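Slide 4. Student project, spring term. Say who did what: Ximena Jaramillo wrote the grasp code, the rest of the Vodlow team built the arm mount.

Task was packing a shopping basket. Boxes went fine. Flat packets were the hard part, so we gave them two weeks.

Pause here, let them look.
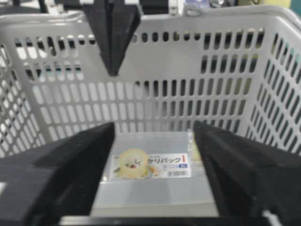 Clear plastic is tough for the depth camera, so the label gives it something to find. Mention the 2000 training grasps. Next slide is the November plan.

Recent talks
Kandpal club night
Gula arm, year 2
Jelus finals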